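第四章 自动化工位与岗位重构

本章讨论桌面级机械臂进入小型作业场所后，工作内容如何重新分配。前三章以产线为对象，工位固定，节拍固定，人与设备之间以围栏分隔。本章的对象规模较小：一张工作台、一至两台轻型机械臂、若干形状不一的物件，以及原本在这张台面上完成全部工序的人员。

学完本章后，读者应能够区分任务替代与任务转移，能够绘制单个工位在自动化前后的任务分解表，并能够判断一项新增工作应归入操作、监护还是维护。

4.1 从产线到台面

产线自动化的前提是来料一致。台面作业很少满足这一前提。以格劳蒙特（Grarmont）分拣站为例，该站承接零散物品的登记、摆放和转移，来件的材质、高度和软硬程度各不相同。改造前，一名分拣员在台面上完成识别、拿取、放置、记录四个环节，环节之间没有明确的交接点。改造后，拿取和放置由机械臂执行，识别由系统给出初步结果，记录自动生成。

在物理布局上，台面及其周围的物品并不会因为机械臂的到来而全部撤走。盆栽、器皿、墙上的装饰仍可能留在机械臂的活动范围附近，规划人员须逐一判断其属于作业对象、障碍物还是背景。

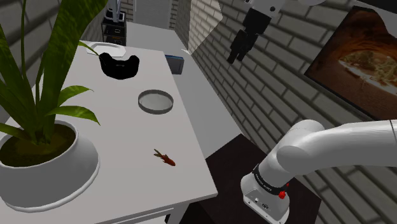 图4-1 台面作业工位（仿真渲染）。白色工作台上有玻璃浅皿、橙红色玩具鱼和白色浅盘等物件，右下方为机械臂，上方可见另一夹爪。

对分拣员而言，上述判断在过去不需要说出来。人在伸手时会自然绕开叶片，会避免把软物压在硬物下面。机械臂进入后，这类判断必须转写为明确的规则：哪些区域禁止进入，哪些物件允许接触，夹爪从哪个方向接近。转写工作通常仍由原分拣员承担，因为其他岗位不掌握这些信息。本书将这一过程称为隐性任务的显性化，它是岗位重构的第一步，也是工时最容易被低估的一步。

4.2 任务的替代与转移

任务替代是指某一动作不再由人完成，且没有产生与之对应的新动作。任务转移是指动作本身由设备完成，但人须承担由此派生的准备、确认或恢复工作。二者在岗位统计中常被混为一谈。

格劳蒙特分拣站的任务分解表共列出17项任务。其中2项属于完全替代，即物件的重复搬移和编号的手工抄录；另有2项在改造后出现，改造前没有对应内容，即抓取失败后的人工恢复和作业区边界的定期核对。其余各项均属于不同程度的转移。仅凭被替代的任务数量来推算可减少的人员，会得出错误结论。

转移类任务的难点在于时间分布。改造前的工作负荷大致均匀，分拣员按自己的节奏连续作业。改造后，负荷集中在少数时刻：开班准备、换件、报警。两次介入之间的间隔长短不定，人员须保持注意，却没有可以持续操作的对象。

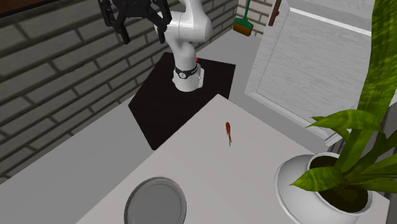 间隔时间的处理方式因单位而异。斯科夫索普（Skovthorpe）仓储中心安排一名监护人员同时负责两个工位，以减少空闲；试行后发现，两个工位同时报警时，恢复顺序没有依据，人员只能凭经验取舍。该中心随后在规程中增加了优先级条款，规定夹爪持物状态下的报警优先处理。戈尔陶（Goltau）的做法是让监护人员在间隔内整理来件登记，但登记台与工位相距较远，报警响应时间随之延长，后将登记台移至工位旁侧。

两例表明，岗位设计与空间布局不能分开进行。监护位置应保证人员能够直接看到夹爪与台面，台面上较高的物体不应遮挡视线。

4.3 技能要求的变化

任务转移改变了岗位所需的技能结构。手部动作的熟练程度不再是主要考核内容，取而代之的是对设备状态的读取、对异常的归类以及对恢复步骤的掌握。原有技能并未失效。抓取失败后，人员仍须徒手取回物件并放回规定位置，长期不练习会导致操作变慢。因此部分单位保留定期的全手工班次。

技能要求提高而岗位名称和等级不变，是改造后常见的争议来源。处理此类争议时，应以任务分解表为依据，逐项比对改造前后的责任范围，不宜以设备先进程度或产量变化作为定级理由。

4.4 本章结构

第五节给出任务分解表的编制方法，第六节讨论监护岗位的负荷测算，第七节以格林姆斯多蒂尔（Grímsdóttir）项目为案例，完整演示一个工位从现场记录到岗位说明书的过程。不熟悉机械臂工作空间概念的读者，可先阅读附录二。

关键术语：任务替代；任务转移；隐性任务；监护岗位；恢复操作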